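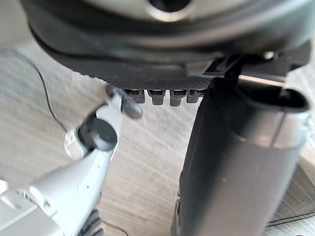 Section 3. Recording examples

Read this section before you start a Khamphan recording job. It covers the kitchen task set only. For calibration, see the Skurkico arm guide.

3.1 Before the first example

1. Clear the reach area of the arms. Cables on the floor may stay where they are as long as neither arm can catch them.
2. Start the recorder and check that the head view and the wrist view are both live.
3. Open and close each hand once. If a finger lags, stop and repeat the hand check.
4. Enter the task name exactly as it is printed on the task sheet. The name is case sensitive.

Note: The disk must have at least 900 MB free. The recorder does not warn you when it runs out.

3.2 Drawer and rack tasks
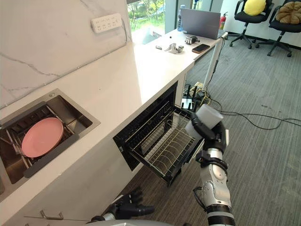 5. Bring the hand to the front edge of the drawer and close the fingers before you pull. Keep the other hand low and clear of the drawer's path.
6. Pull in one steady motion. Do not correct halfway. If the grip slips, press Discard and begin again.
7. Hold still for 2 seconds at the end, then press Save.

Caution: Do not lean on an open drawer or let the arm rest its weight on it.

3.3 Cups and plates

8. Pick up the item and carry it over the rack. Lower it only when it is clear of the faucet and the sink divider.

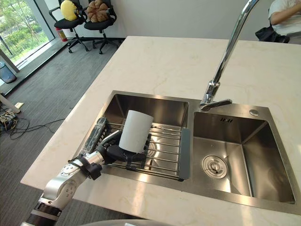

9. Release close to the rods. Dropping an item from height teaches the model to do the same.
10. Change the starting position of the item after every 3 saved examples. Small changes are enough.

Note: Pauses longer than a breath or two should be discarded. Faster examples are not better ones, but an example with long waits is hard to use. The recorder's Faster setting changes playback speed only and has no effect on the saved file.

3.4 Ending the job

11. Park both arms before you leave the controls.
12. Upload to the Grallosstead server. A job can hold up to 154 examples. Start a new job for anything beyond that.
13. Write discarded examples on the task sheet with a short reason (slip, collision, wrong item).

Section last revised 9 Jan 2025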